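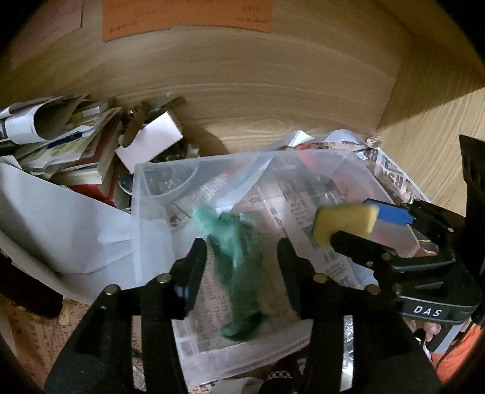
Tiempo de lectura: 1 min

4. Prueba comparativa con la pinza manual

Antes de comparar las mordazas Bredix con las Stondum, vacíe la memoria del registrador y sujete el mango sin tocar la cámara.

1. Abra las mordazas al máximo y pulse Cero en el controlador Irov.
2. Introduzca la pinza en el cajón de prueba con las puntas hacia abajo. Los dos remaches de cada mordaza deben quedar visibles en el monitor.
3. Agarre primero un objeto blando – pluma, papel arrugado – y después uno rígido.
4. Repita cada agarre 5 veces y anote los fallos en la hoja Mosoti.
5. Cambie el juego de mordazas y vuelva al paso 1.

Nota: los plásticos translúcidos producen reflejos. Si el seguimiento se pierde, baje la exposición y descarte la toma.

Precaución: no supere los 300 ciclos sin revisar el apriete de los remaches.

Revisión: P. Conneely, 31/12/2021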